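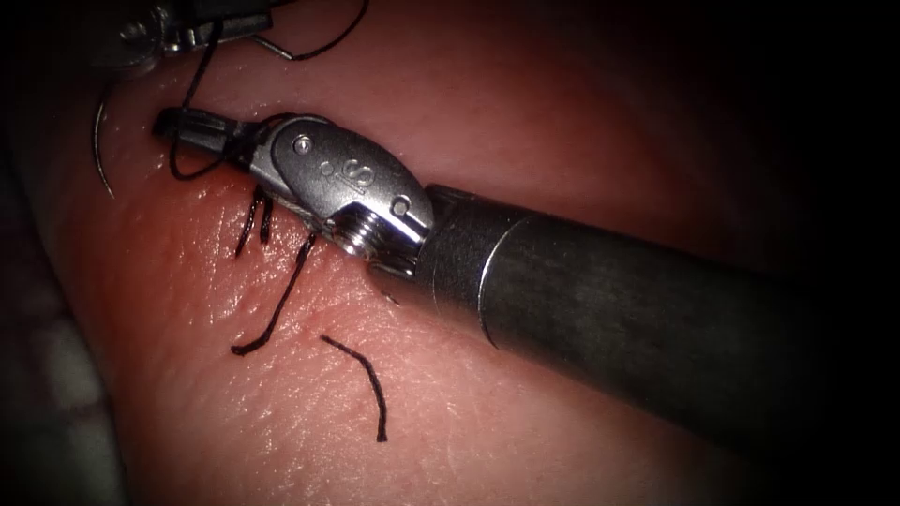
3.2 Suture inventory

Stock records from the Hatholm and Gurkov stores were compared over 15 months. The merged file held 2,114 line items -- most of them suture packets -- coded separately by each author (N. Gebreyes and T. Đào).

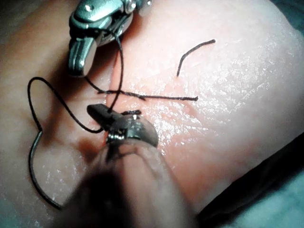
Figure 2. Black suture thread on a pale tissue pad.

Items were matched on thread size, needle type and expiry month. Packets with no legible expiry month were left out of the waste estimate but kept in the count of orders. Disagreements in coding were settled by a second reading.

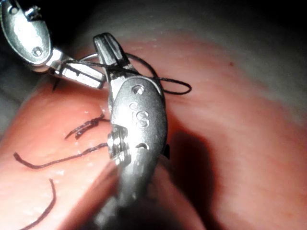 Figure 3. Instrument wrist housing engraved "S".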